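Forum index > Version control > Git > Large files and history rewriting

Topic: Clone is huge after moving media to LFS, old blobs won't go away

pebblesort
I have a repo for a side project called Carkico (photo tagging tool, mostly Python, a bit of front end stuff). For the first couple of years I just committed the test photos straight into git because there weren't many of them and I didn't know any better. Then there were many of them.

Last week I moved all the jpgs and a few short clips over to LFS. I did git lfs install, git lfs track "*.jpg" and "*.mp4", added .gitattributes, re-added the files, committed, pushed. Everything looks right. git lfs ls-files shows what I expect and the working copy is fine.

But a fresh clone still drags down the whole old pile. I was hoping for something I could clone on hotel wifi and it's still coffee break territory. I ran git gc --aggressive and it chewed on it for ages and gave me back basically nothing.

For what it's worth these are just normal phone-sized photos of stuff around the house, this kind of thing:
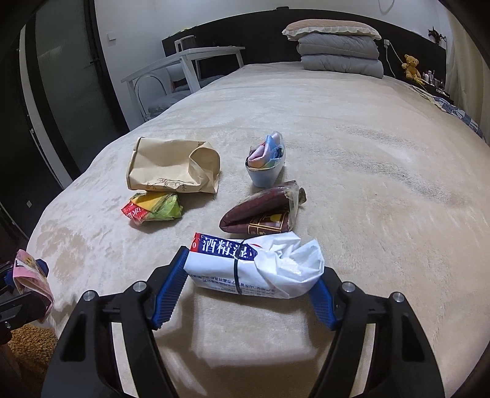 fixtures/household/wipes.jpg

So there's nothing exotic in there. What am I missing?

tallow_and_wick
You're missing that tracking only affects new commits. Every old commit still points at the full photo, so git has to keep it and every clone has to fetch it. gc only throws out things that nothing points at, and your whole history is pointing at them.

You want git lfs migrate import. Something like

git lfs migrate import --everything --include="*.jpg,*.mp4"

That goes back through all your branches and tags and swaps the blobs for pointers. Do it on a fresh clone and keep the old one somewhere safe. It rewrites every commit from the first photo onward, so all the hashes change and you have to force push.

pebblesort
Ohhh. OK, that makes sense and I feel a bit dumb. I thought tracking was retroactive!

Is the force push going to be a problem? There are two other people with clones, plus a build box running Mercombe that pulls from main.

tallow_and_wick
Everybody has to re-clone. Not pull, re-clone. If one of them pulls and merges, you get the old history glued back on next to the new one, and the first push after that puts every blob back on the server. Ask me how I spent my December.

northgate52
I'd push back on this whole plan a little. Do you need the old history to be small, or do you just need clones to be quick? Those are different problems.

git clone --filter=blob:none gets you all the commits and only downloads file contents when you check something out. No rewriting, no force push, hashes stay the same, your old issue links that mention commits still work. I've used it on a repo with 10 years of game art in it and it's fine. People reach for history rewriting way too fast, in my opinion.

tallow_and_wick
It's fine until you run git blame or git log -p on a train with no signal and it sits there trying to fetch stuff. Also the server has to support it, and OP hasn't said what they're hosting on.

northgate52
Sure, but OP has three people. Blame on text files only needs the text blobs anyway, it isn't going to go fetch photos.

tallow_and_wick
It still has to fetch them one way or another if you don't have them. And three people is exactly when a rewrite is cheap! You send one message and it's done by lunch. Wait until it's 52 people and a bunch of forks, then it's a real pain.

pebblesort
Hosting is Grorach, the self-hosted one, on a little server in my closet. No idea if it does partial clone, I'll look tonight.

quietmodem
Not to derail, but do the photos need to be in the repo at all? We had the same setup at my last job and ended up with a script that pulls the test media from a plain file share, with a checksum list committed in the repo. No LFS, no filters, nothing to explain to the new person. The repo itself went back to being just code and I stopped thinking about it.

Downside is that if somebody changes a file on the share, old commits fail their tests and you only find out when you go back to one. We got around that by never replacing files, only adding new names.

northgate52
I kind of like that more than LFS for this. LFS has bitten me with quotas more than once.

pebblesort
I thought about it, but the photos and the expected tags change together. When I fix a tag I often swap the picture in the same commit, and I'd like to keep that. This one is on version 7 by now, same path every time:
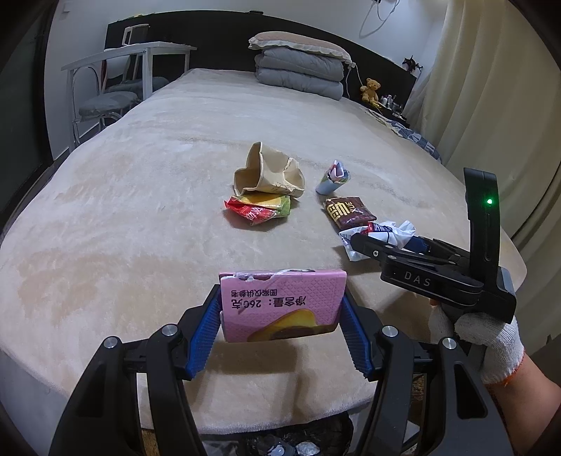

fixtures/household/pinkbox.jpg, current one on main

So LFS still feels like the right shape to me. Quotas don't bother me since it's my own disk.

quietmodem
Yeah fair, if they change together keep them together.

stairwell
One thing I haven't seen mentioned. Before you rewrite anything, find out what's really taking up the room. You might find it isn't the photos. Run

git rev-list --objects --all | git cat-file --batch-check='%(objecttype) %(objectname) %(objectsize) %(rest)' | sort -k3 -n | tail

and see what's at the bottom. When I did this on mine the top offender was a database dump I'd committed by accident and deleted the same afternoon. It had been riding along in every clone since.

pebblesort
Ha, well. Ran it. The photos are in there, but the 2 biggest things by a mile are zip files called soltani-export.zip and soltani-export-final.zip. Soltani is the old annotation tool we dropped ages ago. I have zero memory of committing those. They aren't jpg or mp4, so the migrate command wouldn't have touched them at all.

stairwell
There you go. You don't want those in LFS either, you want them gone. git filter-repo can do it:

git filter-repo --invert-paths --path-glob 'soltani-export*.zip'

Do that first, then the LFS migrate, then a single force push so people only have to re-clone once. filter-repo removes your origin remote when it's finished, by the way, which scares everybody the first time. It's on purpose. Just add it back.

northgate52
OK, if there are giant zips that should never have been there, I'll give you the rewrite. I still say try the filter clone for the build box, it doesn't need old blobs at all. Or even --depth 1.

tallow_and_wick
Depth 1 on the build box, yes, agree with that part. Check whether anything in the build reads tags though. Ours worked out the version number from git describe and it fell over as soon as the clone went shallow.

pebblesort
It does use git describe, ugh. OK, leaving Mercombe on a full clone for now, it should be small enough after this anyway.

Did the whole thing on a copy just now: filter-repo, then migrate, then cloned from that copy into a temp folder. The .git folder is tiny compared to before. Tests pass on main and on the two old tags I tried. I've told the others no pushing after Fri 13 September and I'll swap it over that night.

One more question. After the force push, does the server drop the old objects by itself, or do I have to go in and do something? The disk on that closet machine is pretty full.

stairwell
On its own, eventually, maybe. Unreachable stuff usually hangs around for a grace period before gc will prune it. If you have shell access you can go into the bare repo and run

git reflog expire --expire=now --all
git gc --prune=now

Look for leftover refs first with git for-each-ref. If your host keeps hidden refs for merge requests, those still point at the old commits and nothing will shrink until they're gone.

pebblesort
There's a whole bunch of refs/merge-requests in there. Are those safe to delete by hand or does the web side get upset?

quietmodem
Depends on the version. On mine the closed ones went without complaint, but the diff pages for them came up blank afterward. I'd back up the database before you try it.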